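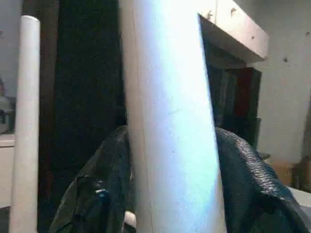 May, madder dye bath, second attempt

Went back to the Kutik madder after the brown result last month. Wool is the Gremham two-ply, scoured the evening before and left to soak overnight. Mordant was alum only. I left out the cream of tartar this time to see if it was pulling the color toward orange.

300 g of root, ground, soaked in cold tap water. First soak water was poured off into the small bucket and kept for the yellow test. Brought the pot up slowly and held it under a simmer. Last time it got away from me while I was on the phone, and I think that was where the brown came from. 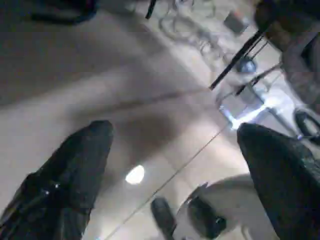
A note in pencil beside the last paragraph says the brown could just as well be the water, and to try a spoonful of chalk before blaming the heat. Fair point. Our tap water is soft and I have never added anything to it. Will split the next batch, chalk in one pot and none in the other, both on the same burner setting.

Skeins went in at 2 in the afternoon and came out at 7. Color in the pot looked like a good brick red. Let them cool in the bath, then rinsed until the water ran clear, which took longer than I had planned for.

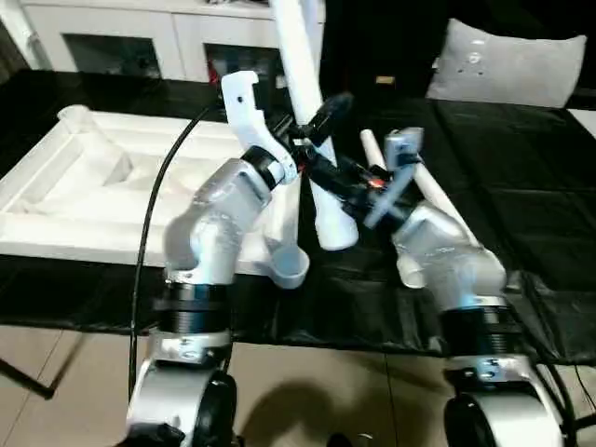

The Tautahi sample skein took the color unevenly, darker at the tie. Tied it too tight. Use a loose figure eight next time, and three ties, no more. The Gremham skeins are even all the way around.

Still to do: light test strips for the window, label the jars, order more alum from Brukent.
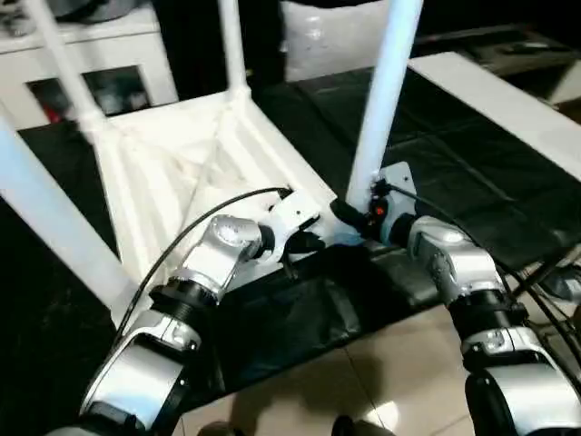 White table, upside down, legs up.

Yellow test from the first soak water not started. Bucket is under the sink with a lid on it, please leave it.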